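Messing-Pendelleuchte über dem Esstisch: wie hoch hängen, und welches Textilkabel?

Müzeyyen Çetinkaya

Hallo zusammen, ich habe mir endlich einen lang gehegten Wunsch erfüllt und eine alte Schiffsleuchte aus Messing gekauft, umgebaut auf E27, vom Flohmarkt in Bozkurt (ich freue mich immer noch jeden Morgen darüber!). Sie soll über unseren Esstisch. Der Tisch ist 200 cm lang, die Leuchte wiegt mit Glas und Gitter gut was, und in der Decke sitzt nur so ein kleiner Haken vom Vormieter.

Jetzt meine Fragen: Wie hoch über der Tischplatte hängt ihr so etwas auf? Reicht eine einzelne Leuchte bei der Länge überhaupt? Und kann ich ein Textilkabel nehmen, oder ist das bei dem Gewicht keine gute Idee? Ich hätte gern etwas Naturfarbenes, das zu den anderen Sachen im Zimmer passt, also Jute, Leinen, solche Töne.

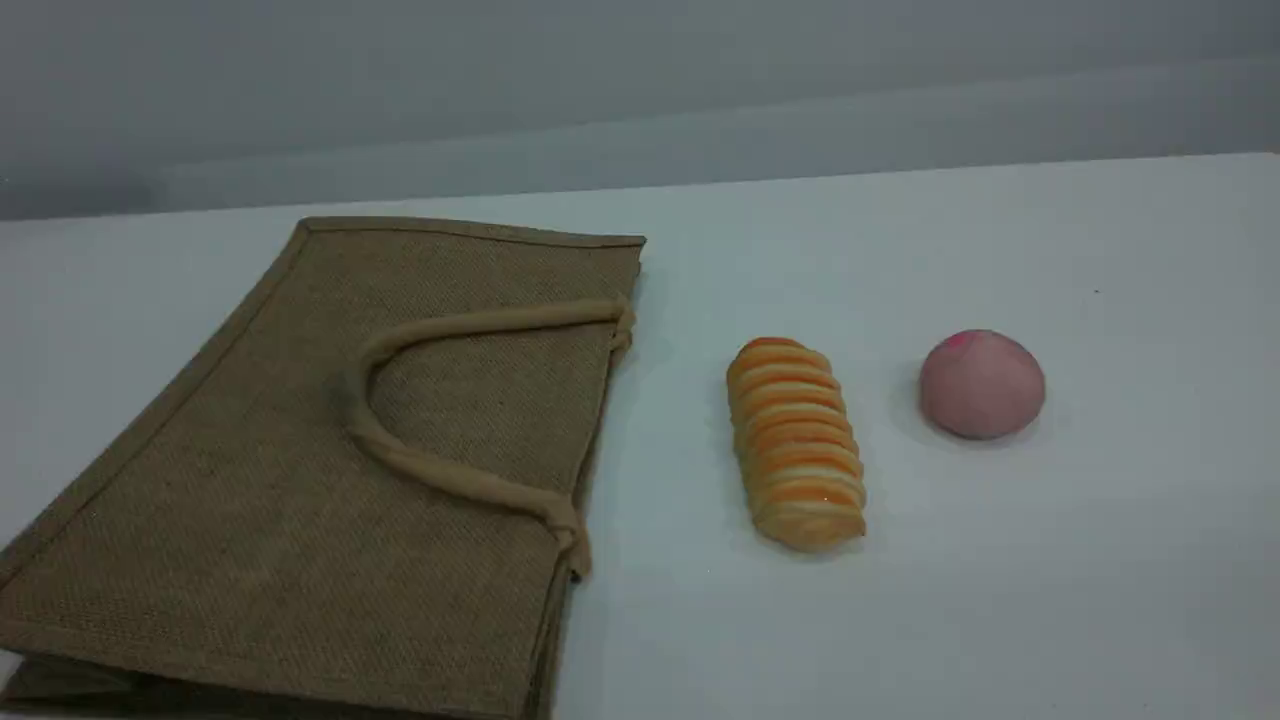 Zornberg, im Juni

Nachtrag: Die Leuchte hat eine Erdungsklemme am Gehäuse, das hatte ich oben vergessen. Der Umbau ist vom Vorbesitzer, die Fassung sieht neu aus. Das Kabel, das gerade dranhängt, ist weißes Plastik und hat nur zwei Adern. Danke schon mal, ich bin gespannt auf eure Ideen!

Songül Kılıçarslan

Oh, Schiffsleuchten, herrlich! Ich habe zwei davon im Flur und würde sie nie wieder hergeben.

Zuerst das Wichtige: Bei einem Metallgehäuse mit Erdungsklemme gehört ein dreiadriges Kabel dran, der grün-gelbe Schutzleiter kommt an diese Klemme. Mit dem zweiadrigen Kabel bitte nicht in Betrieb nehmen, auch nicht kurz zum Ausprobieren. Lass bei der Gelegenheit einen Elektriker den ganzen Umbau durchmessen und die Leuchte gleich anschließen.

Textilkabel gibt es dreiadrig in wunderschönen Farben, auch mit Jute- oder Leinenumflechtung. Das Gewicht würde ich trotzdem nicht ans Kabel hängen. Nimm eine Kette oder ein dünnes Stahlseil als Träger und fädle das Kabel locker mit durch, das sieht bei Messing sogar noch besser aus! Den alten Haken würde ich austauschen. Welcher Dübel passt, hängt von der Decke ab, Beton oder Gipskarton ist da ein Riesenunterschied.

Zur Höhe: Meine hing erst 58 cm über dem Tisch, das gab ein tolles Licht auf den Tellern, aber man hat sich ständig um die Lampe herum unterhalten. Ich bin dann 20 cm höher gegangen und seitdem glücklich. Am besten lässt du sie von jemandem festhalten, während ihr am Tisch sitzt.

Fleloswood

Bei 2 m Tisch würde ich zwei nehmen. Eine geht auch, dann sind die Enden halt dunkler. Unbedingt warmweiß und dimmbar, sonst blendet das Klarglas.

Müzeyyen Çetinkaya

Ihr seid toll, vielen Dank! Das mit der Kette gefällt mir sehr, darauf wäre ich nie gekommen. Den Elektriker rufe ich morgen an. Und nach einer zweiten Leuchte halte ich jetzt natürlich auch Ausschau...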